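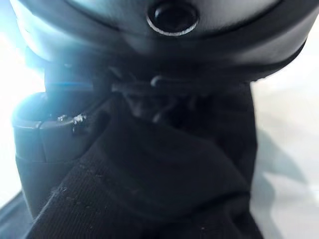
Manipulation Software Team, Stadetti – speaker notes

Good afternoon, everyone, and thank you for staying on through the coffee break (I saw the queue, so I know what it cost you). Leave the opening slide up while people find their seats.

I want to talk about cloth, and in particular about how our software decides that it is holding some. Look at how little the wrist camera gives us once the fingers have closed. Black fabric, dark finger, a crumpled knot of material right up under the housing, and a great wash of white glare in one corner. Our old grasp check looked for a clean outline between the finger and the object, and you can imagine how it got on with that. It was written for boxes and it was very good at boxes.

So, Sekus. Those of you who came last year will remember it as a planner, and it still is one, but most of the work since then has gone into the layer underneath, which we call Ko. Ko takes the wrist view, the finger position and the motor current, and gives back a single number for how much it believes there is fabric in the grip. Pause here, because somebody always asks about thresholds. We started with a fixed one and regretted it. Now the planner asks for a different level of belief depending on what it wants to do next. A small lift to have another look is cheap, so it can go ahead on a hunch. Carrying a shirt across a room needs rather more.

The wrist images are often soft and smeared when the arm is moving, and we spent far too long trying to sharpen them. In the end we trained on them as they are. We had 500 labelled grasps, 70 of them on black cloth, and if I were starting again I would have asked for many more of the black ones. Ribbed cloth is kinder to us than plain, by the way, as there is at least some texture to hold on to when the light catches it.

Next slide, please.

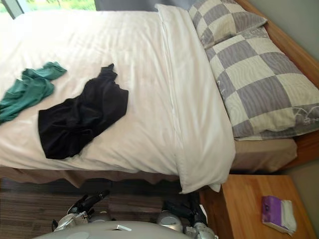 Head camera view: two garments on the duvet, both grippers at the near side of the bed.

I'm fond of this one. From up here the job seems easy – a teal-green garment and a black one on a white duvet, with plenty of contrast. Even our simplest segmentation can separate those two. The trouble is the bedding. The duvet is cloth, the folded band by the pillows is cloth, the valance is cloth, and a detector that has learned "soft thing with creases" would happily tidy away the whole bed.

What we do is keep a list of surfaces the planner may touch but may not pick up, and we build that list before either arm moves. Dotden is the little tool we use for checking it. It draws the regions over the head camera view and lets you correct them by hand, and it keeps your corrections alongside the run so that you can replay them later. It has 13 keyboard shortcuts, of which I can remember four.

Mention the two cameras disagreeing. The head view knows which garment we meant, the wrist view knows what is between the fingers, and for a long while we simply trusted whichever had reported last. Please don't do that! Each report now carries its own time, and the planner waits for a matching pair before it commits to a carry.

If there are a few minutes left, show the replay of run 21 and let it play through without talking over it. Otherwise go straight to questions. The slides and the Dotden notes will be on the team page by the end of August, and I'll be near the tea urn afterwards if you'd like to argue about thresholds.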